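Student Robotics Programs Should Grade the Logbook

Every September, the engineering faculty at Carkitley College receives a new group of students who have chosen the two-arm manipulation project over the more familiar options. Most of them expect to be judged on the final demonstration. The department has encouraged that belief for years, and this essay argues that it should stop.

The present rules give the demonstration 500 points and the written record 38. A team may keep a careful account of every failed grasp, every change of finger angle and every revised starting position, and still receive less credit than a team that arrived at a working motion by luck on the last afternoon. Students understand these figures very well. They put their hours where the points are, and the logbooks are filled in from memory the night before they are due.

The consequences appear in the second semester. Students who move on to the Wudton design course are asked to estimate how often a task will succeed and under what conditions it will fail. Many cannot do so. They have seen their own project work once or twice and have no basis for saying more. Instructors must then spend the first 3 weeks teaching record keeping to people who have already passed a year of robotics.

The strongest objection deserves a fair hearing. Demonstrations attract applicants, and they give families and sponsors something to look at. The Cui grant, which pays $3000 a year toward replacement parts, was awarded after such an event. A public showing should certainly remain on the calendar. Its value to the department does not make it a sound basis for a grade.

A further objection holds that logbooks reward good writers over good builders. The answer lies in the form of the record. The Nastex club, which uses the same workspace in the evening, asks its members for a single line per attempt: the object, the starting position, the outcome and one change to try next. A student with little interest in prose can manage this, and a new member can read back through it and learn what has already been tried.

Soft and thin objects make the case especially well. A rigid block forgives a careless grip, while a flexible strip held between two grippers can bend, twist or slip with a small change at either end. Progress on such work comes slowly, and a grade should be able to recognize it at whatever stage the team has reached.
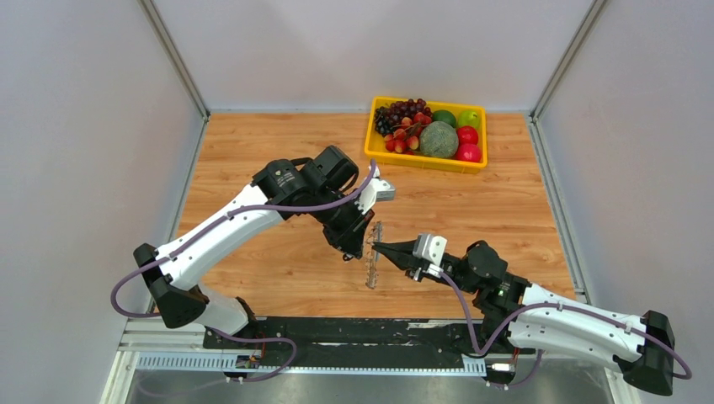

The department should therefore divide the points equally between the demonstration and the record, beginning with the next entering class, and should publish the logbook format before teams are formed. Teams already at work should finish under the rules they were given.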